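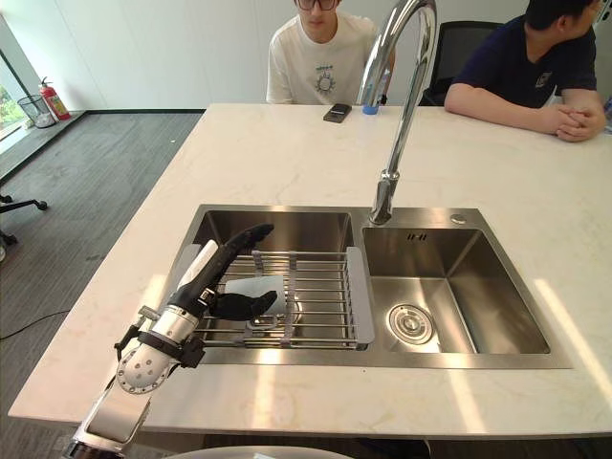 ## La isla y el problema de los platos mojados

Hay una edad en la que uno empieza a tener opiniones sobre escurreplatos. A mí me llegó en septiembre, en la cocina de unos conocidos, mientras los demás hablaban de política y yo miraba unas varillas de acero inoxidable tendidas sobre el seno izquierdo del fregadero. Me pareció una solución admirable. Lo dije en voz alta y la conversación tardó un rato en reponerse.

El escurreplatos ha sido durante décadas el pariente incómodo de la cocina. Las revistas como esta (me incluyo en la culpa) lo retiran antes de cada sesión de fotos, junto con el estropajo, el botellín de detergente y cualquier indicio de que en esa casa se come. Después llega el lector, compra la isla de mármol blanco con veta gris, la estrena con un desayuno y descubre que tiene una taza mojada en la mano y ningún sitio decente donde dejarla.

Nelu Pop lleva nueve años montando cocinas para Chiriac, un taller pequeño con lista de espera larga, y ha visto todas las fases del duelo. Primero el cliente jura que lo meterá todo en el lavavajillas. Luego aparece un paño doblado junto al grifo, «solo por hoy». Al mes hay dos paños y una bandeja de plástico.

- Me piden una isla limpia como un quirófano - cuenta Pop -, y yo les pregunto dónde van a poner el colador. Se ofenden.

Su remedio es el rejilla-puente: unas varillas paralelas que van de un borde a otro del seno, con topes de plástico en los extremos para que el metal no baile ni raye. El agua cae donde tiene que caer. La encimera queda fuera del asunto, y el mármol lo agradece, porque es una piedra hermosa y rencorosa que guarda memoria de cada limón.

### Dos senos, dos bandos

El fregadero doble merece un párrafo de desagravio. Hace unos años se decretó su muerte en favor del seno único, enorme, donde cabía una paellera o un perro mediano. Prarko, que fabrica muebles de cocina y algo sabe de modas, llegó a retirar los dobles de su catálogo y los devolvió a la temporada siguiente sin dar explicaciones. El motivo lo conoce cualquiera que haya intentado lavar una lechuga encima de una sartén.

Con dos senos, uno trabaja y el otro espera. Si el escurreplatos vive en uno, el otro queda libre para el agua, las peladuras y las discusiones. Un grifo alto de cuello de cisne, colocado entre ambos, atiende a las dos partes con imparcialidad y deja pasar por debajo la olla del caldo. También salpica lo suyo, sobre todo cuando lo abre un invitado servicial. 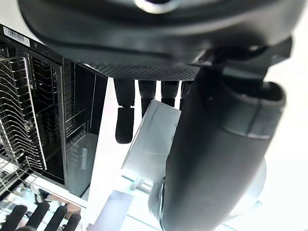 Queda la cuestión del precio, que en este terreno tiene algo de comedia. La rejilla de Markmont cuesta 307 euros con sus topes de repuesto, y la de Kullska, 677, porque viene en una caja preciosa y con un folleto sobre el silencio. Pop las ha instalado las dos. Según él, la diferencia se nota durante los primeros 4 platos.

Yo compré la barata y aun así tuve que defenderla en casa. El argumento en contra era sólido: por ese dinero se pueden comprar muchos paños. Respondí con una charla sobre la evaporación que no convenció a nadie, y la rejilla se quedó por simple cansancio del jurado.

Llevo unas semanas con ella y puedo dar algunos consejos de converso. Conviene medir el seno por dentro y por fuera, y apuntar las dos cifras, ya que el fabricante usará siempre la otra. Los topes se desmontan para lavarlos. Las tazas van boca abajo y un poco separadas; las copas, al fondo, lejos del codo. Los cuchillos no van.

En cuanto a la isla, mi único consejo es sentarse delante antes de comprarla. Las islas se venden desde el lado del cocinero, pero media vida se pasa en el otro, mirando cómo friega alguien. Desde allí se ve todo lo que hay en el fregadero. Pop recomienda llevarse una silla a la tienda, y en Chiriac, por lo visto, ya no se extrañan.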